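Dust, and what to do about it in a home office

I moved my desk into the back bedroom last December and within a month everything had a gray fur on it. The shelves, the lamp, the fan, the keyboard (oh, the keyboard). So I've been collecting tricks, my own and other people's, and this is the list so far.

Start high. I know, everybody's grandmother says it, but I still catch myself wiping the desk first and then knocking a whole curtain rod's worth of fluff down onto it. Ceiling fan, rod, tops of the books, then the desk, then the floor.

For fan blades, slide an old pillowcase over each one and pull it back toward you. The dust stays in the pillowcase! Shake it out outdoors and wash it with the rags.

Microfiber cloths go in the wash on their own, no fabric softener. I ruined a whole pack before I figured out why they'd started pushing dirt around like wax paper. Mine came in a bag of 49 from the warehouse store, which sounds insane until you have two cats.

Lampshades: a lint roller. Pleated ones need a soft paintbrush, the kind with the slanted end, and some patience.

Keyboards get turned upside down and tapped over a newspaper, then a barely damp swab between the keys. Unplug it first or you will send your boss a message that says jjjjjjjjjj. Ask me how I know.

Window blinds, close them flat, wipe, flip, wipe again. An old sock on your hand works better than that three-fingered gadget I paid good money for.

The desktop computer is the one people put off, and I put mine off for 2 years. Shut it down, pull the power cord, lay the case on its side on something steady and take the side panel off. Use short puffs of canned air and keep the can upright. Hold the fan blades still with a finger while you blow so they don't spin. Leave the vacuum in the closet, and don't go poking at the processor socket or the memory slots with a cloth. Air only in there.

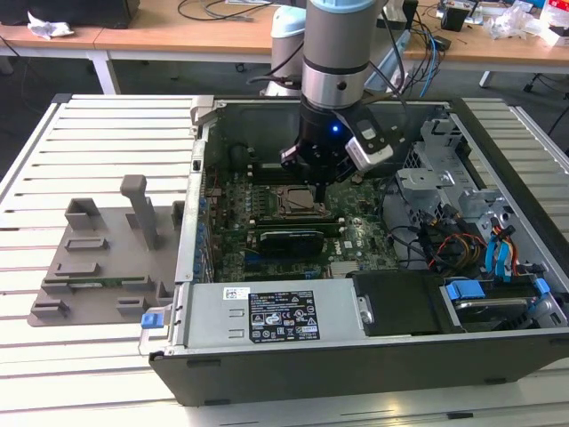

Myrtle Achterberg wrote in to say that she does hers out on the porch, and that a clean makeup brush gets the clumps off the vent grilles before she ever opens the can. She also wants me to tell you to clean the filter on the front if your case has one, and to let it dry overnight if you rinse it.

I tried the makeup brush on the vents and she's right, it's so much better than the toothbrush I was using. Then I did the heating register behind the door with it, and the speaker grilles, and the little slots on the back of the TV.

Next on my list is the printer. If you've got a good way to get paper dust out of the feed tray, leave it in the comments, I'm doing mine this weekend.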